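**Linel publishes working rules for hand-held gripper recording near electrical parts**

ASTTHORPE, January 2021 - Linel today released a set of working rules for people who record manipulation tasks with hand-held grippers. The rules cover household electrical items such as power strips, switches and plugs. They are free to download and may be copied or adapted by any lab or contractor.

The document runs to 11 pages and contains 59 numbered rules. It replaces the internal checklist Linel has used at its Astthorpe site, which had grown by addition over several projects and was hard to follow in places.

"Our operators were working from three different sheets that disagreed with each other," said Rok Berisha, who leads data operations at Linel. "One said to unplug the item between takes, one said between sessions, and one didn't mention it. We wanted a single text that a new person could read before lunch and use after it."

The rules were drafted from a review of 2,267 recorded takes made under a joint project with Vidmar, a maker of workbench fixtures. Reviewers noted 255 takes that had to be set aside. The most common cause was a cable that moved into the path of the gripper. The second was a finger plate that had been swapped without a note in the log.

Main points of the rules:

- Tasks on sockets and switches are recorded with the wall supply off unless an indicator light is part of the task. If it is, the supply must run through a residual current device.
- Metal finger plates are not to be used on an open socket under power.
- The cable of the item is laid out before the first take and its position is written down.
- Finger plates are checked for loose screws at the start of each session and after any drop.
- Loose cables on the floor are moved clear of the operator's feet, or taped down.
- Any change of plate, left or right, is logged with the take number at which it was made.

The rules do not cover autonomous operation. Linel expects to deal with that in a second part, planned for June, once trials on the Tamach arm are finished. Section 4, on operator breaks and wrist strain, is marked as provisional, and comments on it are especially welcome.

Vidmar will apply the rules at its own site from this month. "We asked for fewer rules and got more - but they're short," Berisha said. "Most of them are one line."

Labs that adopt the rules are asked to state the version number in their dataset notes. There is no certification and no fee.

Recording work with hand-held grippers and a power strip: 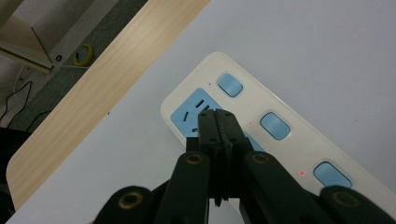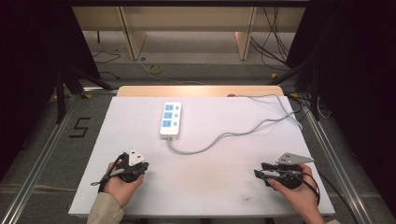 *Reading time: 2 min*

Copies of the rules, with a blank session log, can be requested from the Linel press desk in Astthorpe. Comments on version 1 should give the rule number and be sent to the same desk.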